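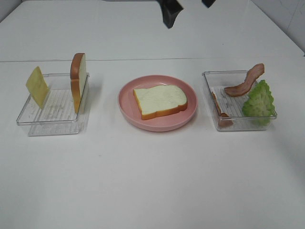
Sandwich set laid out for play: pink plate in the middle, clear containers on either side.

Sandwich Set: Frequently Asked Questions

Questions about orders, delivery and returns are on the Orders page. This page covers the play food itself, the plate and the containers, and how people use them at home and in classrooms.

Is any of the food edible?

No. All of it is replica food. Please don't mix it with real food on the same plate, especially with younger children at the table.

What can you make with it?

Sandwiches. The set has bread, yellow cheese, ham, bacon and lettuce. The pieces stack flat, so any order works, and the instruction card from Simard gives a few to try. The basic one is bread, ham, lettuce, bacon, cheese, bread.

Do the pieces stick together?

No. There is no Velcro and there are no magnets. They stay put by their own weight, so a tall sandwich will slide if the plate is carried at a tilt. If you want pieces that can be cut apart with a toy knife, look at the Vodton range.

Does the sandwich have to be built straight?

It doesn't. Most children set the first slice down at an angle and go on from there.

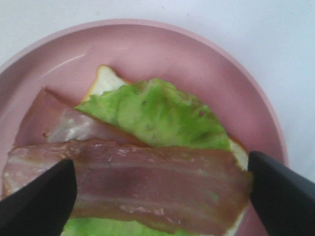 Lettuce is the piece that gives the most trouble. Its edges are wavy, so whatever goes on next won't lie completely flat. Put the bacon across the lower part of the leaf and press once in the middle. Ham can hang over the side of the bread without any problem, and a bit of it touching the plate does no harm. If the top slice keeps sliding, take the lettuce out and put it back lower in the stack.

Why do you recommend containers?

Loose pieces get lost. With a container on each side of the plate, the child can see what is left and reach it with either hand. We suggest clear ones. A shallow tray is better than a deep box for small hands, and it doubles as the place to put things back afterward.

Should slices go in flat or upright?

Either. Upright slices are easier to grab by the top edge, and taller ones will stick up over the rim. Flat is better for storage if you plan to put a lid on.

Are the plate and containers included?

The plate is. Containers are sold separately under part number 1378, in pairs. You can also use any clean, shallow food container from your kitchen.

How much table space do we need?

A row with the plate and two containers fits on a table 122 cm long and 60 cm deep, with room left for elbows. That is the size of the Alau activity table, which many of our school customers already have. A plain white or light top makes the pieces easier to see.

How do I clean the pieces?

Wipe them with a damp cloth and a drop of dish soap, then rinse and dry with a towel. Don't put them in the dishwasher. The lettuce has folds that hold crumbs and dust, so use a soft toothbrush on that one. The plate can be washed by hand in the sink.

Crayon marks on the bread usually come off with soap. Ballpoint pen usually doesn't.

The cheese has scuffs on it. Is it defective?

Probably not. The cheese has a slightly uneven color by design. If a piece is torn or cracked, send us a photo with your order number.

Can I buy a single replacement piece?

Yes, for bread, cheese, ham and bacon. Lettuce comes only in the spare toppings pack. Replacements ship from the Floseck warehouse within 7 working days. The color may be a little different from your older pieces.

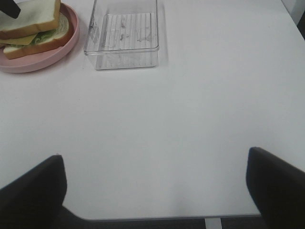 Sandwich on the pink plate, top slice set a little to one side.

How do teachers use the set?

Mostly for following directions and for taking turns. One child reads or says the order and another builds it. With older groups, build a sandwich out of sight, show it briefly, cover it, and have the children build the same one from memory. It can also be used for position words such as on, under, between and next to.

What about cleanup?

Take the sandwich apart from the top down and sort the pieces back into the containers. Bread and cheese go in one and the toppings in the other, or use whatever split suits your group. Stand the plate on its edge behind the containers if the shelf is narrow.

Will there be other fillings?

A tomato slice and an egg slice are planned for September. They will fit the current bread. We don't have prices yet.

Page last updated 28 February 2021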